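Locked out of my own server

I run a small server at home. It's called Hoshino and it does mail for my domain, a wiki I use for recipes and notes, and a few scripts that run at night. On Thursday evening I tried to log in and it refused my key. I tried the laptop, then the desktop, and got the same answer from both.

My first thought was a break-in. The mail was still moving and the wiki still loaded, so whatever was going on, the machine was up. I pulled the network cable anyway and went looking for a keyboard and monitor.

The logs showed 6 failed logins in the last day, and all of them were mine. What had happened was dull. I had run an upgrade in the morning, and when it asked whether to keep my version of the SSH config or install the maintainer's, I hit Enter without reading. The new config looked for keys in the default location. Mine have been in a different directory for years, for reasons I no longer remember.

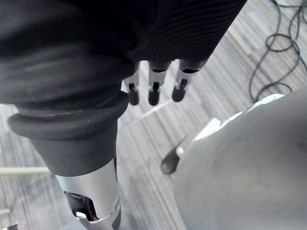 The fix took two minutes at the console. The rest of the evening went to the firewall, which I had not looked at properly since I moved everything off Jumgate, my old hosting company. I had 12 rules in there and could explain 9 of them. From a few steps back the file looked tidy, a bit like that black ribbed sleeve, with its even grooves curving around. Go further left and it bunches up and the folds go too dark to make anything out. Two of the three mystery rules opened ports for a game server I shut down ages ago. The third allowed an address range that used to belong to Jumgate. I have no idea who has it now, and it had been allowed straight through to the admin port. That one bothered me more than being locked out did.

I deleted all three and waited to see if anything complained. Nothing did.

While I was in there I also checked the backups. I use Zoton, which copies everything to a storage account at Lemura every night. The job had been reporting success. I restored the wiki to a spare directory to be sure, and it came back fine. I then restored the mail and it came back without the filters, which live in a directory I had never added to the list. That is fixed too, and I ran the restore a second time to check.

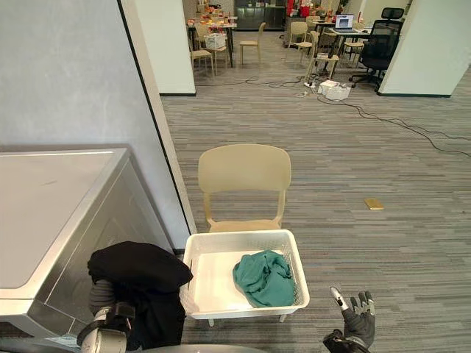

Silver washer, white basket, teal cloth.

A few notes for myself, since I will forget all of this by December.

Read the config prompt. Pressing D shows the difference between the two files and it takes a few seconds.

Keep a second session open during an upgrade and don't close it until a fresh login has worked.

Put a comment on every firewall rule saying what it is for. If I can't write the comment, the rule goes.

The keys are now in the default directory. I changed the permissions, restarted the service, logged in from both machines, and plugged the monitor back into the desktop. I still want to move the admin port behind the VPN, but I need to find the VPN notes first, and they are somewhere in the wiki under recipes.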